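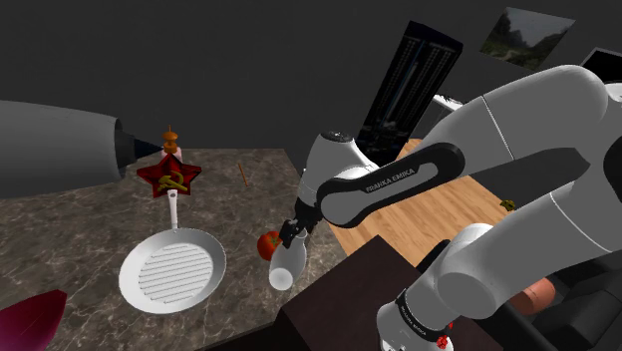

## Slide 4: Collecting in the simulated kitchen

- Start with the setup. One Franka arm, one marble counter, one wooden table. Everything is rendered.
- The arm has the white bottle upside down in the gripper. Mention the tomato next to it, which looks like it's floating.
- Objects are drawn at random from the Jenden set. That's how a star ends up on the handle of a grill pan.
- We recorded 2,745 runs for Clollell. After filtering, 1,758 stayed in.

## Slide 5: What we throw out

- Runs where an object starts inside another one.
- Runs where the operator stops before the place step.
- Keep failed grasps if there's a second try. Label them as failed.
- 71 runs had the wrong instruction text. Fixed by hand, kept.

*Pause for questions. If someone asks about real-arm data, say the Jastcombe lab starts in November and move on to slide 6.*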